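Trarklow Walk Lists: One Canvassing App, Three Months of Sore Feet

21 Aug 2019

I've been knocking on doors for local candidates since I was old enough to drive, and for most of that time the tool was a clipboard. Then it was a clipboard plus a spreadsheet. This spring our little city council campaign finally paid for a real canvassing app, and since I was the one who complained loudest about the spreadsheet, I got to pick it. I picked Trarklow. I've now used it on close to every street in our ward, and I have opinions!

Quick background so you know where I'm coming from. We're a small campaign. The candidate is Erhan Dağdelen, he's running for an open seat, and our whole field program is me, a part-time organizer and whoever shows up after work. We don't have a data person. If an app needs a data person, we can't use it, and I ruled out Varnex in one evening for exactly that reason (lovely maps, but the import screen wanted things from me that I didn't know how to give).

Trarklow's import is a lot kinder. You get your voter file from the county, you drop it in, and it asks you plain questions about which column is which. It guessed most of ours correctly. It did put everybody's apartment number in the field for middle names the first time, so for one happy afternoon I had a voter called Patricia 3B Lowell, but you can undo an import and run it again without wrecking anything. I ran ours 4 times before I was satisfied.

Cutting turf is the part I do most, and the part I like best. You draw a shape on the map with your finger or a mouse, it tells you how many doors are inside, and you drag the edges until the number looks right. I aim for 12 blocks or so on the flat side of the ward and a lot less up on the hill, where the houses sit at the top of those awful concrete stairs. The app has no idea about stairs. I wish it did — I'd pay extra for a little checkbox that says "steep." You can type a note on a turf, at least, and people do see it when they open their list.
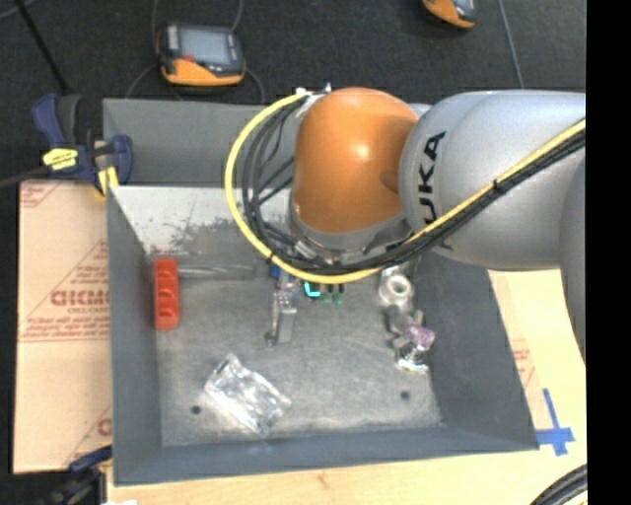

A KUKA arm reaching into a gray bin.

Out on the street, the phone side is simple. You tap a house, you see who lives there, you tap what happened: talked, not home, refused, moved, come back later. The survey questions come up one at a time in big type, and I could read them in full sun with my glasses pushed up on my head. New people pick it up on the first block. I used to spend half an hour before every shift going over how to mark the paper sheets, and I don't miss that one bit.

The offline mode deserves its own paragraph. We have a dead zone by the reservoir where my phone can't do anything, and the app kept every answer and sent them all up when I got back to the main road. I lost exactly one conversation all summer, and I'm fairly sure that was me hitting the wrong button with a popsicle in my other hand.

Now for the grumbling. The battery drain is terrible. It wants your location the whole time, and even if you turn that off in the settings it seems to turn itself back on after an update. Bring a charger. Bring two, if you're out with someone who forgot theirs. I also got very tired of the walking order. It will happily send you down the even side of a street, across to one odd house, then back over to the even side, and on Akyol Avenue (four lanes, no crosswalk until the library) that's a real nuisance. You can reorder the list by hand, but only on a computer, and by the time you notice the problem you're standing on the curb.

And the lawn sign tracker! I had such hopes for it. You can mark that a house wants a sign, fine, and you can mark that the sign was delivered, also fine, but there's no way to print one list of all the signs still owed. I ended up keeping that in a notebook. Support told me it was on their list for October, so maybe by the time you read this it's been fixed.

Speaking of support, they're good. It's email only, which made me nervous, but I got an answer the same day every time I wrote, from a person who had clearly read my question. When I managed to lock our organizer out of her own account, they had her back in before her shift.

On price, we're on the small campaign plan, which covers up to 2,000 voters and is billed by the month. That turned out to be too small once we added the apartment buildings, so we moved up a level in June. Nothing broke when we switched, and the old turfs came along. I'd just start on the bigger plan if your ward has any big buildings in it. Our neighbors on the Giresach Street campaign tried to squeeze everything into the small plan by deleting people as they went, and that got messy fast.

One thing I'd ask about before you buy: what happens to your data after the election. Trarklow lets you export everything to a plain spreadsheet, notes included, and I've tested it. Some of the others I looked at only give you the survey answers. Our notes are half the value, if you ask me. "Big dog, friendly, use side door" is worth a lot when you're going back to a house for the third time.

Would I get it again? Yes, for a race our size. For a countywide race with 100 people out at once I'd want to see it in action first, and I'd want somebody at a computer fixing those walking orders. For a ward, a handful of tired people and a candidate who insists on doing his own doors (Erhan's list is always the longest one), it does the job. I'd give it four stars out of five, and I'll come back and change that if the sign list ever shows up.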